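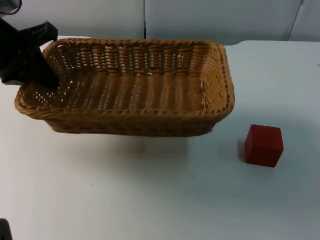
Eulalia Maldonado wants to know how many examples you need before the thing learns anything, and whether she could do it in a weekend. Depends on the task, see below. Short version: a weekend gets you started, no more.

Collecting demos at Narnside — FAQ
Last tidied up in March. Shout if something is out of date.

How many episodes per task?
200 to begin with. Train on those, look where it goes wrong, then collect more of the bits it's bad at. Most tasks end up at 400. Going past that without looking at the results first is a waste of everybody's afternoon.

What counts as one episode?
Arms at home position, press record, do the task, arms back home, stop. Don't leave it running while you think.

Which objects?
Wicker basket and the red cube for the lifting task. Other things come in later tasks, each has its own sheet. Please don't swap in your own basket half way through a set — the weave and the rim are different and we can't tell afterwards which was which.

Where do I grip the basket?
At one end, one finger down inside against the wall. Not the middle of the long side, it tips. Left arm or right arm both fine, but write down which.

Does the cube have to be in the same place every time?
No, the opposite. Move it between episodes. Near, far, left, right, turned a bit. If it's always in one spot the model learns the spot and ignores the cube. Same goes for the basket, within reach of the arm.

I dropped it. Delete?
Keep it, mark it as failed. If you dropped it and then picked it up again cleanly, mark it "recovered", those are useful. Only delete if the recording itself is broken (frozen camera, arm lost connection).

How fast should I go?
Steady. Slower than you'd like on the approach, normal speed on the lift. Long pauses are worse than a wobble, because the model copies the pauses.

How long is a session?
16 episodes then a break. People get sloppy after that and it shows in teh data. No more than 7 sessions a day between everyone on the rig.

Can I change the lights?
Not in the middle of a set. Between sets yes, note it in the log. Same for the table height and the fixed camera. If you knock the camera stop and tell Lai-ching Shek, don't try to line it up by eye.

Do I need to clean the table?
Wipe before the first episode. Small specks are fine. Tape, pens, mugs — off.

Will a model trained here work on the Brellville rig?
Not straight away. Different table, different camera angle. Best so far was mixing in a small set recorded over there. More when we've tried it properly.

Where do the files go?
Shared drive, folder named Kuo, then task, then your initials. Upload the same day. Check the file opens before you leave, an empty one looks just like a good one in the list.

Can I use the data for something else?
Ask first. The Brurberg sets are on a seperate agreement and can't be copied out.

Question not here?
Put it on the sheet by the door or email Lai-ching. Mornings are best, after four the rig is usually booked.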